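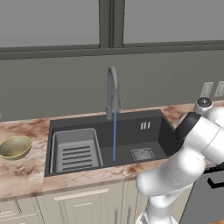 Week 4 -- Do kitchen remodels pay for themselves?

Short version: be suspicious of anyone who says yes. The "payback" tables sellers like to quote mostly come from people who sell cabinets. Baran's chapter is better, but she works from asking prices, and an asking price is a wish.

Three things to check before you believe a payback figure:

Who was surveyed? The Hastthorpe study mailed 2000 owners and heard back from 97. Owners who lost money may not have felt like writing.

Compared with what? A house with a new kitchen often has a new roof too. Tokarz lumps them together and credits the kitchen.

When was the sale? Prices in Hastthorpe were rising anyway. 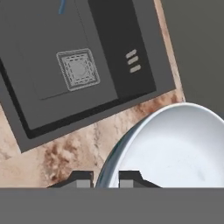

COUNTERS AND APPLIANCES

Stone is said to "sell the house." Maybe. Czarnecka asked 64 buyers after closing, and most talked about the commute. Appliances are worse: they lose value from the day they go in, yet some tables count them at full cost.

For next time: read Olszewski, pages as marked, and bring one payback claim from a real listing. Write down where the number came from -- if you can find out.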